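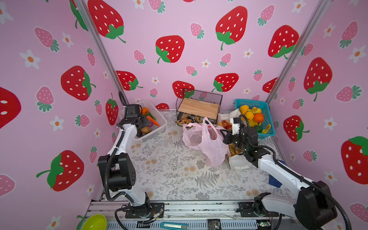
Play shop corner, strawberry walls up and veg in the white basket

Home Forums Kids' Spaces Storage New Posts Log In
263 views 9 replies 4 shares

pinchofdill
I've been setting up a little play grocery and I'm stuck on the layout. The walls are strawberry wallpaper on panels, a Tiruten print I had left over from a cupboard. The floor is a mat with ferns on it. Toy vegetables go in the white basket at the back left, and the wire rack next to it has a wooden board on top with the snack packets underneath. The packets won't stay put. They slide out onto the mat and then get stepped on. Do I raise the rack, swap it for something with a lip, or just cut down on packets?

marlo_k
Cut down on packets. We had the same trouble and half of ours went in a drawer.

Grímur Bach
I'd keep the packets and add a lip. A strip of dowel across the front of the lower shelf will do it, held on with cable ties. Don't glue it, you'll want it off again to clean. What's the board on top for? If it's bare you could put the packets up there and leave the space below for bags.

pinchofdill
The board is meant to be the counter. I'd like to keep it clear so there's somewhere to put things down when paying. Another one from the same afternoon: 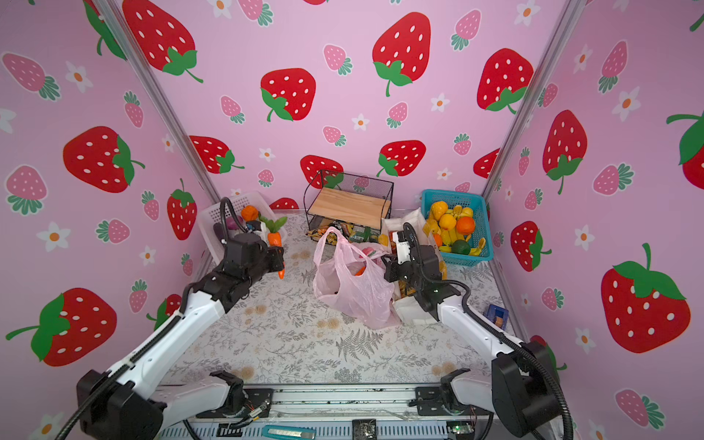

Snacks coming out from under the board, carrot held in front of the basket

marlo_k
Yeah, that's too much under there. And the bags are taking up the middle of the floor. I'd move those before I bought anything.

tenacre
Disagree with marlo_k. The packets are the fun part. Mine will ignore wooden fruit all day and fight over a chip bag. The basket is what I'd change. Carrots with leaves on end up standing on their heads or poking out the side, and the small stuff sinks to the bottom. Use two shallow trays, one for root veg and one for everything else. I've got the Smadi ones and they stack when you pack up.

Grímur Bach
Trays get tipped. A basket with holes is fine, you can see what's in it from the side. Leave it.

tenacre
Tipped once, maybe. Picking up a potato takes two seconds.

jo_in_the_shed
How long is the rack? I have a bit of moulding here that's 61 cm and going spare. It's painted white, not a great colour match with black wire, but it's free if you want to pay the postage.

pinchofdill
Thanks jo, it's shorter than that but I could cut it down. I'll message you. On the bags, I've got paper ones, a pink plastic one and a canvas tote. The tote has wooden handles so it won't fold flat.

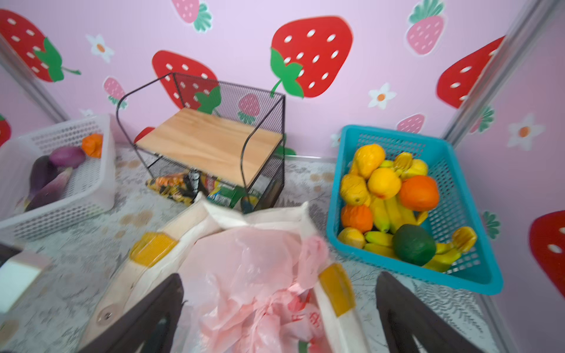

Pink bag on top of the tote, rack behind

marlo_k
I'd take the plastic one out if you've got little ones in there. The tote could hang on a hook on one of the metal posts -- that gets it off the mat and the handles won't matter.

tenacre
Agree on the plastic bag. Keep the paper ones but put them in the blue basket on the right if that's free. I wouldn't hang the tote though, they can't reach it and then you're the one getting it down every time.

Grímur Bach
Low hook. Prustetti do a clamp one that fits a square post without drilling.

pinchofdill
Okay. Plastic bag out, low hook for the tote, and I'll try the lip before I get rid of any snacks. Keeping the basket for now, sorry tenacre. The Arnness trays at our op shop were all cracked anyway or I might have given it a go.

tenacre
No worries. Let us know if the lip holds.

Share Report Back to Storage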